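Tài Sầm
Sorting the reading-passage handouts before they go in the archive boxes. Notes as I go, mostly for Thắng Khương, who inherits the boxes in July.

1/ Clip size
Short sets get a black binder clip on the top edge. Open the jaws fully before they meet the paper, or the lower jaw pushes the back sheet out of line. Hold the side edge of the set with the other hand until the clip has closed.

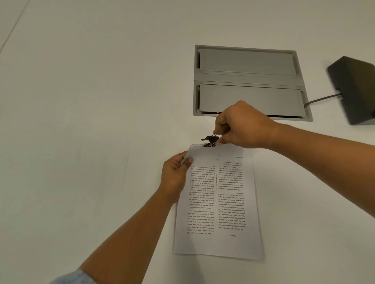
2/ Clip position
Top edge, clear of the first line. Two-column passages have a narrow margin up there, so check that you can still read the header. Handles stay on. Fold them flat once the set is boxed.

3/ Thick stacks
Anything over 62 sheets is left unclipped until it has been squared. Lift it off the table, bow it so the edges separate, let it fall straight, then tap the long side and the short side.
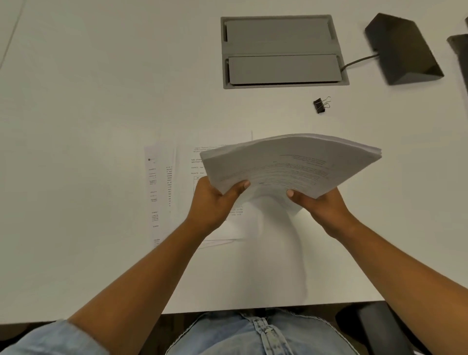 Two passes is usually enough. If the corners still step after that, there is a folded sheet inside - find it now, as it will crease everything above it in the box.

4/ Loose forms
Forms don't go in with passages. Keep them flat to one side and file them last, in the Lưu folder.

5/ Boxes
A Vestum box is labelled for 400 sheets. With clips in, I stop at 127 per layer and turn alternate layers end to end, otherwise the clip side rises and the lid won't sit.

6/ Still open
Whether the answer keys stay with their passages or get a box of their own. I'd keep them together. Thắng, your call.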